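The Clutter Problem, and Who Gets Paid to Solve It

Every product category has its one flattering photograph. For cars it's the empty mountain road. For home robots it's the kitchen counter with a single lemon on it. I have seen that lemon in so many brochures that I've begun to feel protective of it. The robot picks up the lemon. The robot puts the lemon in a bowl. Somewhere a checkbook opens.

I live in Prenderstead, where the counters have mail on them, and I've spent a good part of this year reading the sales material for a service called Jokon, offered by a firm by the name of Pavlow. Jokon is a tidying robot by subscription. You pay 227 dollars a month, sign up for 2 years, and in return a machine on wheels comes to live in your house and puts your things away. The brochure is very good. It has the lemon.

I went to the showroom in March to see it work. The demonstration took place at a table holding five objects, all of them matte, all of them roughly the size of a fist, none touching its neighbor. Jokon put the lot into a basket in the time it takes me to find my glasses. The small crowd clapped. I clapped too, because I was raised right, and then I asked if I could add the contents of my coat pocket. This was a receipt, a cough drop and two keys on a ring. I was told the robot was between updates.

I don't bring this up to be mean. The showroom table is a fair test of something. It tests whether a robot can tidy a table that is already tidy, and Jokon passes that with room to spare. My complaint is with the price, which is set for the other kind of table.
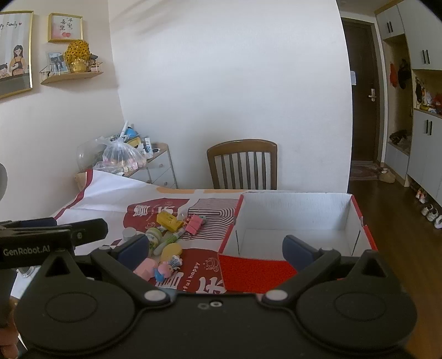

My own view is that the money in this business ought to follow the mess. What a tidying service sells, when you take the wheels and the friendly chime off it, is a large number of small decisions about how to get hold of things. The arm is the easy part to admire and the fingers are where the trouble lives. Think of a tablecloth with a busy red print, an open cardboard box at one side, and beside it a pink binder clip with wire handles, a small glass jar, a marker lying at a slant, a doll on her side and one tiny clear bead. A child could clear it, given a bribe. For a pair of rubber-tipped fingers, each of those is a separate trade. The jar wants to be held one way and the clip another, and the bead would be hard enough to find before you even got to picking it up. Nothing there is the size of a lemon.

So when I see a gripper held in somebody's hand over that sort of table, in a home with slippers by the door and shoes along the floor, I am more impressed than I was by the applause at the showroom. Somebody went where the stuff is. A company that wants me to sign for 2 years should be able to show me as much.

Pavlow's answer, as far as I can get one out of the contract, is a page headed "Supported Items." It is shorter than the warranty. Cups are supported. Books are supported when closed. Soft toys are supported if they are larger than the palm of the hand, which rules out anything my niece has ever left on the stairs. Anything else is called "loose detail," and the customer is asked to clear away the loose detail before starting a session. Read that again slowly with your wallet closed. I am to tidy up so the tidying robot can begin.

The rival offering, from Oyewole, comes at this from the other end, and I have a grudging liking for it. There's no subscription. You pay 1381 dollars once for an arm that clamps to the edge of a table and doesn't go anywhere. It's ugly and it is slow. The manual has a chapter on small things, with a frank little chart of what it drops, and stationery does badly. I read the chart twice with real pleasure. A firm that will print the words "coins: poor" has at least met a coin.

Would I buy it? No. I have hands, and a shoebox, and a system in which everything on the table goes into the shoebox when the doorbell rings. But if my neighbors asked me, and one pair of them has, I'd tell them to skip the showroom lemon and insist on a home trial. Don't clean up first. Leave out the paper clips, the pen caps and whatever came out of the bottom of the bag. Pavlow does offer a trial, on request, though the form asks you to confirm that your surfaces have been prepared. I left that box blank and sent it in. They haven't called.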